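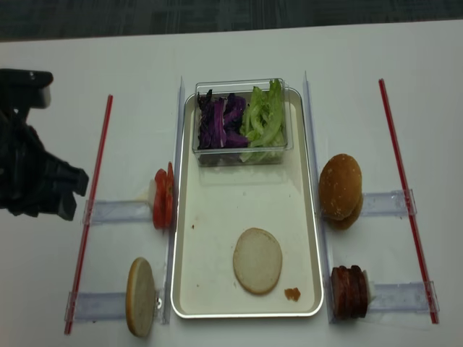 Enregistrer des démonstrations de montage de burger en téléopération

Les tutoriels sur le sujet commencent souvent par la promesse qu'il suffit de « montrer » la tâche au robot. Je me méfie du mot. On enregistre des trajectoires et des images, puis on espère qu'un modèle y trouvera la même chose que nous. Cela peut marcher. Cela marche moins bien quand les démonstrations ont été faites n'importe comment, et c'est le seul point sur lequel cette page peut vous aider.

Je suppose que votre bras est calibré, que la pince répond et que vous avez déjà passé une heure ou deux à le piloter à vide. Sinon, revenez plus tard.

Étape 1. Écrire la tâche avant de toucher aux commandes

Une phrase ne suffit pas. « Faire un burger » peut vouloir dire vingt choses différentes. Notez l'ordre : pain du bas, steak, fromage, tomate, salade, pain du dessus. Notez aussi où l'empilement doit se trouver sur le plateau et à quel moment l'épisode s'arrête. Chez nous, il s'arrête quand la pince a lâché le dernier pain et s'est dégagée. Deux opérateurs qui ne sont pas d'accord là-dessus vous feront deux jeux de données, que vous mélangerez sans vous en rendre compte.

Étape 2. Préparer les supports

Présenter les tranches sur chant, dans des supports placés le long du plateau, simplifie beaucoup la saisie : la pince vient de côté et n'a pas à décoller un aliment posé à plat. C'est aussi une façon de tricher un peu. Un robot entraîné ainsi apprend à prendre dans ce support-là. Si quelqu'un vous montre une belle vidéo de burger assemblé, regardez d'abord comment les ingrédients étaient rangés.

L'acrylique transparent est pratique à nettoyer et pénible pour les caméras. Vérifiez les reflets sur le flux vidéo, à l'écran, avec l'éclairage de l'enregistrement. À l'œil nu, tout paraît toujours très bien.

Étape 3. Contrôler la vue du poignet

Approchez la pince d'un support et arrêtez-vous avant le contact. Regardez ensuite uniquement l'image du poignet. Si vous ne savez plus dire où se trouve la prochaine tranche, le modèle n'a guère de raisons de le savoir mieux que vous.
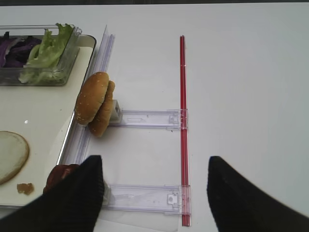 Vue du poignet : un doigt de la pince masque en partie le bas du plateau.

Les doigts cachent facilement ce qu'on voudrait voir. La caméra fixe compense en partie, à condition que le bras ne passe pas devant. Faites le trajet complet une fois en surveillant les deux flux, puis corrigez la position de la caméra fixe. Après le premier épisode retenu, n'y touchez plus.

Étape 4. Enregistrer

Allez lentement, mais sans pauses. Les hésitations s'apprennent aussi. Tzu-hsuan Lui, qui a fait la plupart de nos sessions sur Tremgate, jette tout épisode où elle a dû s'arrêter pour réfléchir. J'ai d'abord trouvé cela excessif. J'ai changé d'avis en regardant une politique s'immobiliser devant les tomates, exactement comme moi.

Gardez les rattrapages propres, par exemple une tranche saisie de travers puis reprise. Étiquetez-les. Supprimez les fins bâclées.

Combien d'épisodes ? On lit partout 500 ou 1000, presque jamais avec une justification. Nous avons commencé avec 115, relus un par un, et c'était assez pour voir que la prise du pain du dessus posait problème. En accumuler davantage avant ce constat aurait été du temps perdu.

Étape 5. Tester sans se raconter d'histoires

Décidez du critère de réussite avant l'essai. Déplacez un peu le plateau. Changez la pile de steaks pour une pile plus courte. Laissez une miette là où il n'y en avait pas. Si le taux de réussite s'effondre, écrivez-le dans le compte rendu avec la liste des conditions, y compris celles qui vous arrangent moins.

Avant chaque nouvelle série, remettez les supports en place et essuyez l'acrylique.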